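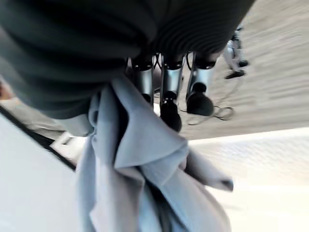 Reason for inspection: the right hand on the Osier cell stopped with a grip fault part way through a garment lift and would not release on command. The cell was put into safe stop and the hand opened by hand crank. Fault code 155, finger current over limit. Before the restart we went through the full list below, with extra time on the fingers. The black fingertip pads and the thin looped wire between the finger joints sit right up against the cloth when the hand has hold of a dark ribbed piece and a light blue one together, so both were treated as possible snag points.

Site: Bestatstead, textile handling, Osier cell
Inspected by: Sipho Mtshali
Date: Feb 2, 2022
Running hours at inspection: 1636

1. Emergency stop, both buttons
Pass. Tested with arm moving at slow speed. Left button is stiff, still latches.

2. Gate interlock
Pass. Opened gate during a dry run, arm stopped, no restart until reset.

3. Fingertip pads, right hand
Fail. Middle pad has lifted at the back edge and there was grey fluff packed under it. Pad replaced from stock. Other two cleaned and refitted.

4. Wire between finger joints
Comment. No break in the sleeve. It stands out further than the drawing shows, and a fold of cloth can get behind it. Tied back for now. Gamau have been asked whether a cover exists for this hand.

5. Finger joints
Pass after cleaning. Threads wound round one joint ring, removed with tweezers. Do not use a blade here, there is a seal underneath.

6. Grip force limit
Fail. Set to 3000 in the controller, should be 500. The higher value was left in after the trials in May and was copied across with the last backup. Corrected and saved. Old backup deleted.

7. Release on fault
Fail. With a grip fault active the hand holds and ignores the open command. This is how Kurtuluş supplied the program. It may be right for heavy parts but it is wrong for cloth, where someone is likely to reach in and pull. Change requested, not yet done.

8. Floor inside the cell
Comment. Loose cable to be clipped to the wall side. Trip hazard for anyone going in to clear a jam.

9. Pick of two garments at once
Comment. Camera check passes a double pick if the colours are far apart. See item 7, the two together are what gave us the stoppage.

10. Hand crank in its holder
Fail. Found in the tool drawer. Returned, holder labelled.

Result: cell may run at reduced speed with one person in attendance. Nobody is to pull on cloth held in the hand. Press stop, lock off, then use the crank.

Items 4, 7 and 8 remain open. Full speed only after item 7 is closed and the release test has been repeated with both a thick and a thin garment.

S. Mtshali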